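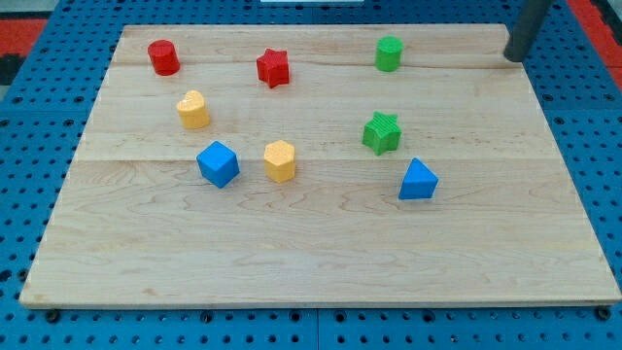
Can a Robot Tidy Your Room Yet?

Think about the last time you put your toys away. Maybe it took you five minutes and you did not like it very much. But did you notice how many small jobs were inside this one big job?

First you looked at the floor. Your eyes told you which thing is a block, which is a sock and which is your sleeping cat. Then you picked something up. You did not press so hard that it broke, and you did not hold it so softly that it fell. Then you remembered where it lives, and you carried it there without stepping on the cat.

For you all this is easy. For a robot every part is a hard lesson.

What robots do well already

Some machines at home are very good at one chore. A washing machine washes. A dishwasher washes too, but it cannot walk to the table and collect the plates. A robot vacuum can drive around the floor and suck up dust, but if you leave a long shoelace on the carpet, it may eat it and get stuck.

In factories there are robot arms which can do the same move again and again, all day and all night. In the town of Purkton there is a bakery supply shop called Rodrigues, and in the back of it one arm puts lids on tubs. It closes 400 tubs in an hour. The tubs are always the same size and they always come to the same place. If somebody puts a tub upside down, the arm will still try to put the lid on it!

So a robot is strong when nothing changes. Your room changes every day, and this is the problem.

Why blocks are good practice

When people teach a robot arm to tidy, they often begin with small blocks on a flat board. A red star and a green star have the same shape but not the same color. A red star and a red cylinder have the same color but not the same shape. If you say to the robot, "Bring me the green star," it must understand both words. If it listens only to "green," it can bring you a green cylinder, and you will be disappointed.

Holding the blocks is a puzzle also. Many robot hands have only two fingers, which close like the two sides of a clothespin. A cube has flat sides, so two fingers can press on it nicely. But when the cube is turned with a corner toward the hand, the hand must turn too. A heart is round in some places and pointed in another. A cylinder is easy to hold when it stands, but when it falls over it can roll away.

How a robot learns

There is more than one way to teach it. One way is that a person moves the arm, or steers it from far away, and the robot's computer saves every move. Then the person does it again, with the blocks in new places. The team at a small workshop named Clelteck showed their arm how to pick up blocks more than 2,000 times. After this the arm took a test, and it put 318 blocks out of 400 in the correct bowl. This is a good result, but think about your mother's glasses. Would you like a helper who drops every fifth one?

Another way is to let the robot practice in a computer world, something like a video game. There it can drop things and nothing breaks. But the real world has slippery things, soft things and strange shadows, so the robot must practice with real objects as well.

So, can it do chores?

Some chores, yes, if a person prepares everything first. Slowly robots are learning to fold towels, to sort things and to load a dishwasher. They are often slow, and they make mistakes that a small child would not make. A whole messy room, with a blanket over the toys and one slipper under the bed, is still too hard for most of them.

Try it yourself

You need 12 small toys, a tray, two bowls and a friend. Put the toys on the tray. Your friend is the robot and closes the eyes. The robot may use only one thumb and one finger. You give orders, for example "left," "forward," "down," "close." You may not say the name of the toy. Try to put all the toys in the bowls.

Then change places. If your robot goes to the wrong side, check first whose left you were talking about, yours or the robot's.

Words to know

Chore: a small job at home which must be done often.
Cylinder: a shape like a can of soup.
Prism: a shape with two ends that are the same and flat sides between them.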